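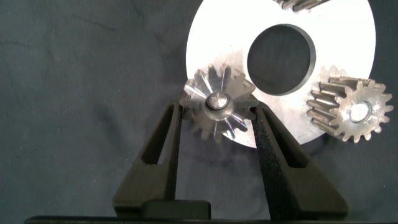 Stotia Interval Timer for Seated Meditation

The Stotia is a silent-running timer for sitting and walking practice, for use at home or in a shared hall. It has no screen, no app and no wireless connection. A session is set with two dials and started with one button.

Session length: 1 to 74 minutes, in one-minute steps
Interval signal: off, or every 5, 10 or 15 minutes
Opening delay: 29 seconds, fixed
Signal: recorded bowl tone, single or triple strike
Volume: six levels, plus vibration only
Power: two AA cells (not included)
Battery life: 500 sessions at medium volume
Memory: last setting kept when cells are changed

Operation
Turn the left dial to the session length and the right dial to the interval. Press the button once. The opening tone sounds after the delay. Press again to pause; hold for three seconds to cancel. The closing tone is always a triple strike and can't be changed. With the right dial at zero, only the opening and closing tones are given.

In vibration mode the timer should rest on the mat or against the leg. On a hard floor it may be heard by others in the room.

Tones
The three tones were recorded by Lợi Ngô from bowls in the Suksawat collection. Each decays over its full natural length. Units sold before December used shortened recordings and can't be updated.

Group use
One timer at level six can be heard throughout a small hall. For larger rooms, the line output connects to a powered speaker. The cable is sold separately by Jalletti.

Care
Wipe with a dry cloth. Remove the cells before storage.

Page revised 25/07/2020. Technical questions: Mercy Chege, Utdale workshop.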